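Jevamon (software)
Por Iara Zúñiga — abril de 2024
Imprimir | Enviar por e-mail

Jevamon é um pacote de software para anotar e segmentar demonstrações de manipulação feitas com garra de mão. Foi iniciado em Hirnden por Baltasar Acuña e Elba Sosa, que pretendiam resolver o assunto até dezembro. A versão 2 ainda traz o aviso "provisório".

Segmentação

O programa divide cada gravação em aproximação, preensão, transporte e soltura. A preensão começa quando a distância entre os dedos para de diminuir, critério que funciona bem com um mouse rígido e muito mal com um pacote de salgadinho.

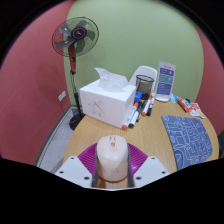 Percepção

A lente de ângulo muito aberto encurva paredes e bordas de mesa. O Jevamon não retifica a imagem: projeta os pontos de interesse num modelo esférico e deixa as paredes tortas em paz. Uma máscara fixa descarta a faixa preta inferior, que o detector da primeira versão classificava como "mesa, escura".

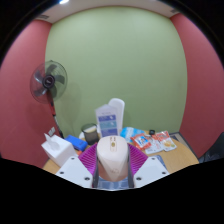 O conjunto de teste de Goltville reúne 462 gravações, das quais 86 foram rejeitadas por perda de localização. Superfícies lisas de cor uniforme oferecem poucos pontos de referência — a grade de um ventilador ajuda mais do que a parede inteira atrás dela. 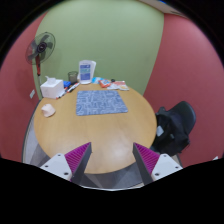

A política de controle prevê 12 poses por inferência e recalcula tudo antes de executar a última. Ignacio Troncoso chama isso de prudência; o manual, de latência.

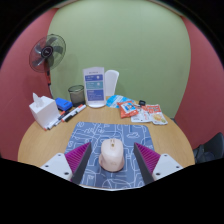 A abertura dos dedos é prevista à parte, em escala normalizada, e a documentação desse módulo consiste numa frase e num pedido de desculpas.

Artigos relacionados
Calibração de lentes olho de peixe
Modelo esférico de Núñez
Uriel Rivadeneira
Aprendizado por imitação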